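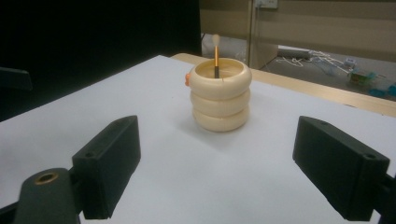

A brush pot waits between the fingers of a hand-held gripper at Ondell's test bench.

Filed under: Workshop & Automation

Ondell pits two hand grippers against the dressing table

Thursday, October 22, 2020

Robots can weld a car door without complaint. Getting one to take a make-up brush out of a pot is another matter, and Ondell has spent most of this month finding out how much of another matter it is.

The firm, which fits out small packing lines from a unit in Dellevell, has been comparing two hand-held grippers: the Rostami, with flat block fingers, and the Bornura, whose fingers are slimmer and softer. Both are worked by a person, with a camera fixed to the tool, so that the recordings can later be used to teach an arm the same job. The idea is that the arm learns from somebody who already knows what a brush is.

Across the trial the operators logged 1,714 attempts at picking up and putting back small household items. The Rostami managed 839 clean pick-and-returns and the Bornura rather fewer, though Ondell is not publishing the second figure until it has settled an argument over what "clean" means. One side holds that a brush put back upside down has still been put back.

The pot used for the brush rounds is a cream affair in three fat rings, like a pile of doughnuts, and has been unpopular from the start. A thin brush standing nearly upright in it gives the fingers very little to hold. Close too low and they meet the top ring. Close too high and they have the bristles, after which the brush tends to leave in a direction of its own choosing.

Block fingers did better on thin metal handles, according to the firm's notes, mainly by pressing flat and staying there. Soft fingers were kinder to the pot. They were also kinder to the brush, in the sense that they often let it go.

Camera placement made more difference than anyone had budgeted for. Moving it back a little kept both fingertips in view at the moment of closing, and operators stopped missing to the left. Two days of recordings made before the change have been kept "for reference", a phrase that covers a good deal in this trade.

Ondell wants 1,000 usable recordings per gripper before it lets an arm try on its own. The brush rounds carry on next week. A soap dish is to follow, and the operators are said to be looking forward to it about as much as you would expect.

Reader comments (3)

tinsnips: We had block fingers on our line and stuck a bit of rubber on them. Best of both and it cost pennies.

Marrowfat: Upside down is not put back. Ask anyone who owns the brush.

oldlathe62: Would like to see how they do with a wet bar of soap - my money is on the soap.

Recent items

Dellevell sorting hall gets its second arm
Which controller for a small bench? Four tried
Suction cups and the trouble with cardboard
Letters: the conveyor that squeaked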